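Sulleo Matte Wall Paint, Rimbridge White

We love this one. Rimbridge White is a soft, quiet white with a touch of gray in it, and it's the shade people come back for more than any other in the Sulleo line (we've mixed 3,187 cans of it at the Zullamby shop!). It goes on smoothly with a brush or a roller and covers most old colors in two coats.

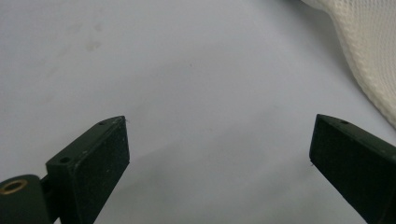
Dark green against pale gray-white

Try it next to deep greens, especially on trim or an old bookcase. Pantelis Zervas, who mixes our colors, painted his whole hallway with it last June and still had enough left for the pantry door.

One can covers 42 square yards per coat. Leave 3 hours between coats, and give it a full day before you hang anything back up. Soap and water will clean your brushes.

Comes in 3 and 9 liter cans. Fits the Christodoulou roller tray, sold separately. Sample pots are back in stock too, so grab one and try it on the darkest wall you've got!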